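24 September 2020

The great fruit resolution, month nine

Back in December I told my sister I would eat more fruit. I said it with a mouth full of fudge, and she wrote it down, because she is like that.

The first problem with eating more fruit is buying it. Our one real grocery store, Stomport, sells apples in bags of a size meant for horses, and pears that go from doorknob to soup while you're brushing your teeth. I bought pears four times in January and ate one.

So I switched to the Saturday market, which means Insaurralde. Insaurralde is a stall, a family and a state of mind. They won't let you pick your own. You say what you want and when you plan to eat it, and somebody hands you a different thing. I asked for bananas for Monday and went home with dates. I've stopped fighting it, and I now eat things I used to think were decoration.
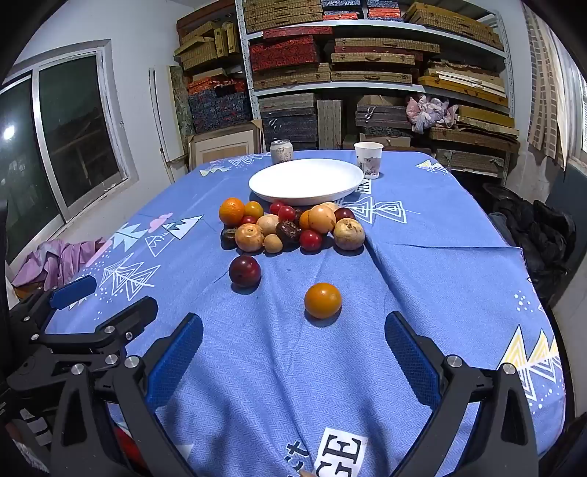 Mandarin, tomatoes, a date and company, on the blue cloth.

Yes, tomatoes. My sister does not accept tomatoes. We have been through this by email, at length, and she has attached things. My position is that a small tomato eaten standing up at four in the afternoon is a fruit in every way that matters to a resolution. Her position is that I also tried to count jam.

The second problem is remembering you own it. Fruit in the refrigerator drawer is fruit you have already thrown out, it just hasn't happened yet. Seija Oksanen, who taught me to drive and has had opinions about my life ever since, told me to keep everything out on the table where I'd have to move it to get at my mail. I hate how well this works. I ate a whole bag of mandarins in August while looking for the water bill.

It does bring fruit flies. I tried the vinegar in a jar, then the vinegar in a jar with dish soap, then a Kundell trap that cost more than the fruit and caught one fly, possibly by heart attack. What helped was eating the stuff faster, so I suppose the flies are on my sister's side. 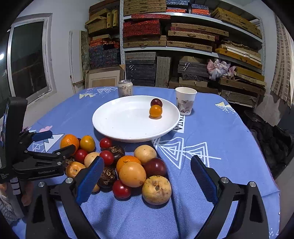
Where things stand

I have not lost weight, my skin does not glow, and I still eat fudge. I do know how to open a pomegranate without the kitchen looking like a crime show (underwater, in a big bowl, in an old shirt). I can tell a good melon from a bad one by asking Insaurralde.

Next up is persimmons. I've been told to wait until they feel like a water balloon, and I give myself until Tuesday.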